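Stornby Folding Work Table Review

I bought the Stornby table in July to replace a card table that had been sagging in the middle for years. I use it in a spare room for paperwork, wrapping packages, and the occasional sewing job. It has been up nearly every day since then, so I have a fair idea of what it does well and where it falls short.

Price and delivery

I paid $161 with shipping included. The Mamani table I was also looking at cost $95, but it had a thinner frame and the leaf was sold separately. The Stornby came in one flat carton with foam at the corners. One corner of the carton was crushed and the table inside was fine.

Assembly

The legs come attached. You screw on the feet, fit the cross brace, and tighten everything with the hex key in the bag. The instructions are a single folded sheet with drawings that are too small, and the drawing for the brace shows it upside down. If the slots face the floor, you have it wrong. I had to take mine off and start over.

Stability

With the brace on, the table does not rock on a hard floor. On carpet it moves a little if you lean on one end. I ran a Drolach sewing machine on it at full speed and the machine stayed put, though a cup of pins next to it rattled across the top. For hand work and writing it is solid.

The folding part

The leg locks are metal tabs that snap into place. They were stiff when new and I pinched a finger on the second day. A drop of oil on each hinge helped. Folded, the table slides behind a door, but it is heavy and the carry handle is on the long side, so your knuckles hit the underside when you lift it. I carry it by the legs now.

The surface

The top is off-white and matte. It is a comfortable color to work on and thread shows up well against it. It also shows everything else. Pencil wipes off with a damp cloth. Ballpoint needed rubbing alcohol and left a faint line. Dragging a metal ruler or the foot of a lamp over it leaves gray marks, and some of those come out with a melamine sponge and some do not. Matte does not mean glare-free, either. With a light close over the table you still get a bright spot, and I ended up moving my lamp to the left.

Adance sells a fitted felt cover in this size. I tried one and sent it back. Paper would not slide on it and lint stuck to it. A plain cutting mat does the same job for less money.

Warranty

Coverage is 2 years on the frame and does not include the top. I wrote to Stornby to ask if a replacement top could be bought on its own. The reply came in 2 days and said no, only feet and hardware.

Would I buy it again?

Yes, for the frame. If you need a table that stays clean looking, get something with a darker or patterned top. If you mainly need a flat, steady place to work and can live with marks, this one is worth the extra over the Mamani.
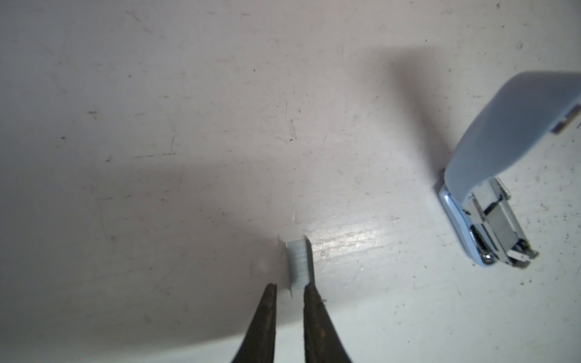

Scuffs, specks, and glare on an off-white tabletop.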